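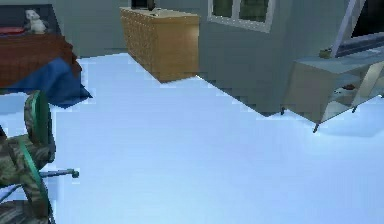

Bedroom render – bed on the left, dresser against the back wall

From: Nelly Cuervo
To: Uvmont families list
Subject: Re: Aunt Sheila's notice, and the stone

Sorry all, typing this between two calls so it will be choppy. Answers under Chaminda's questions. Whole message from him first so the cousins who just joined can see it.

Chaminda Debnath wrote:
> Hello everyone,
> I have the draft notice for Sheila Marsden back from the paper in Bimham. It runs 146 words and they charge by the line, so please look at it before I say yes. A few things I can't settle on my own:
> 1. Was she born in Bimham or in Sutherland? The draft says Bimham. Dewanti says Sutherland.
> 2. Do we list the grandchildren by name or just say "her grandchildren"?
> 3. In lieu of flowers – what are we putting?
> 4. The cemetery wants the wording for the stone by the end of April. Who is handling that?
> Also the online guest book is open, 122 messages so far. Some of them are lovely. Somebody should print them in case the site takes it down.
> Chaminda

OK.

1. Sutherland. I have the baptism record in front of me, photocopy but readable. The family moved to Bimham when she was in second grade, and she always said Bimham when people asked, so I see how it got in there. Please fix it. "Born in Sutherland and raised in Bimham" covers both and doesn't add a line, I think.

2. Names. She would want names. If cost is the problem then cut the sentence about the bowling league, or the part listing every office she worked in at the county. Three offices! I loved her too but people will skim that. Put the kids in. And check spelling with Dewanti, the draft had one of hers wrong.

3. The library in Uvmont. She told me this herself last winter, at her kitchen table, and she was firm about it. Not the hospital. Checks made out to the library with her name on the memo line, they know to expect them. I called and left a mesage with the front desk and a woman called back the same afternoon, very kind, she remembered Sheila from the large print shelf.

4. I'm handling the stone, or Krešimir and I are. He went out to the cemetery and the plot is number 3839, next to Uncle Walt, and the deed is good. There was a worry that the deed was never transferred after Walt died. It was. Krešimir has the letter. The stone is the same gray as Walt's and we get 2 lines under the dates. What I have:

Beloved mother and sister
She kept the door open

Second line is from the card the neighbors sent. If somebody hates it please write me and not the whole list. I need to hear by 5 p.m. tomorrow, after that it goes to the stone people at Undinero and changes cost money.

Guest book – Dewanti is printing it. She has done the first pages already and is putting them in a binder for the lunch. If you wrote something and want it taken out or fixed, tell her, not Chaminda.

Other stuff

The lunch is after the service, church hall, side entrance. Ramp is on the parking lot side for anyone who needs it. I have two people down for potato salad and nobody for coffee. Coffee please.

Photos: I still need one of her from before the wedding. Everything I have is the 1980s and later and in half of them she is holding up a hand to block the camera. Chaminda, didn't your mother have the one on the porch steps? Scan is fine, phone picture of it is fine too.

Hymns are picked, pastor has them. Don't reopen the hymns.

Chaminda, hold the notice until you get Dewanti's spelling back, then go ahead and send it, you dont need another yes from me.

Have to run, other phone is going.

Nelly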